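Mollow Surface Finishes: gloss samples, Brundstead workshop

Gallery compiled by Ayantu Wolde
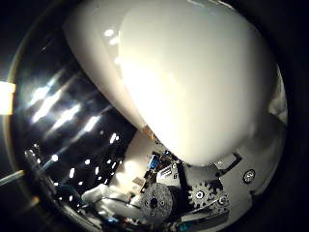 The Brundstead workshop keeps its gloss black and gloss white finishes together, as the two are normally ordered as a pair. Black is held under reference 441 and white under 218. Both are judged by eye under the ceiling lights before any meter reading is taken.

Gloss black. A curved high-gloss surface returns each light as a streak, drawn out along the curve. Straight, unbroken edges to the streak are what the inspector looks for. Ripple at the edge is recorded as orange peel and the part goes back for flatting.

Small point reflections. These are read separately from the streaks. A point that smears or doubles is marked on the sheet with its position.

Gloss white. Domed parts wash out at the brightest point, so the face is checked from the side, where the shading is deeper. Small highlights near a rim are compared with the reference card.

Meter readings are taken at 60 degrees after the visual check. The pass figure for both references is 95 gloss units. Parts below it are held on the Gritent rack until Selamawit Lemma has signed the sheet.

Cleaning: soft cloth, plain water, no polish before inspection. Rack capacity is 120 small parts.

Next gallery: satin and matt finishes, January.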